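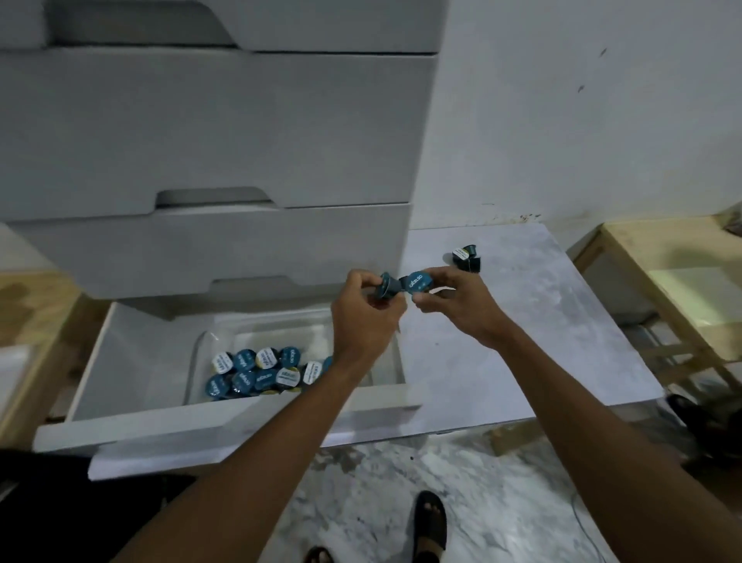

Tanis Countertop Arm, two-finger gripper
Print this page | E-mail to a colleague
14 comments | 6 shares

List price $2,188, power supply included. Gripper pads, clamp and mounting plate are sold separately. The Pichler plate is $182 and you will want it, as the clamp that Ondura packs with its own arms doesn't fit the Tanis base.

Who is this for? Tanis says offices, break rooms and small shops that want "light sorting and restocking" done without a person. We sell the arm, and we think most of the people who ask us about it should wait a year. Read the rest before you put it in a budget.

What the arm does well

It picks up the same thing from the same place and sets it down in another place. Give it a tray with pockets and it will move coffee capsules from the tray to a rack all day. The motors are quiet. The emergency stop is a real button on a real cable. Setup took one of us most of a Wednesday, and the printed manual was better than the videos.

What it does not do well

Loose piles. A person sorting capsules out of a drawer reaches in with both hands, takes one in each, turns them until the lids can be compared, and puts them where they go. Those few seconds contain almost everything this arm finds hard. Capsules in a pile lie at different angles and overlap. If there is a clear plastic liner in the drawer, the depth camera gets confused by the shine and the wrinkles, and the fingers may come up holding plastic. Two lid designs mixed together means you also need the vision add-on, and the add-on wants decent light. Plenty of storage corners are dim.

Drawers are the other problem. The arm can't open one with a cutout handle unless you buy a hook finger, and from a countertop mount it can't reach a bottom drawer at all. Brukano makes a floor stand that solves the reach. It also takes up the piece of floor where people stand.

Sales sheets like to call this kind of job "simple." It is simple for hands.

Before you ask us for a quote

Write down how many items you move in a week. If the number is under 200, stop there, the arm will never earn back its price.

Check whether your supplier will ship in trays or sleeves. Changing the packaging is often cheaper than teaching a machine to cope with a heap.

Measure from the counter surface to the bottom of the lowest place you need to reach. Do this with the drawer open.

Look at the spot itself. Cables on the floor, shelf legs, bags and shoes all count as obstacles once something is moving there by itself.

Ask who will clear jams. If the answer is the person who does the sorting now, you have bought that person a second job.

Costs people leave out

The vision add-on is licensed per year, and Tanis has not promised to hold the price. Rubber pads wear, and smooth plastic cups wear them faster than cardboard does. The warranty is 2 years on the arm and nothing on the fingers. Shipping back for repair is on you after the first month. We have asked for a loaner program and have not had an answer since May.

One arm also means one gripper. The brochure drawing with two arms passing a part between them is two full kits plus a sync module, and the module is still listed as "coming." Please don't plan around it.

Our opinion

Fine arm, fair price, oversold. For feeding parts from a fixed tray we'd recommend it without much worry. For emptying a drawer of mixed capsules we'd recommend a second small bin and ten minutes of somebody's afternoon. If you still want to try, we can run a test with your own items. Send them the way they really arrive, bag and all, and leave them unsorted. The test fee comes off the price if you buy.

Not returnable once the base has been drilled.

Print this page | E-mail to a colleague

Get our equipment newsletter once a month. Unsubscribe at any time.

We use cookies to remember your cart and count visits. Accept | Settings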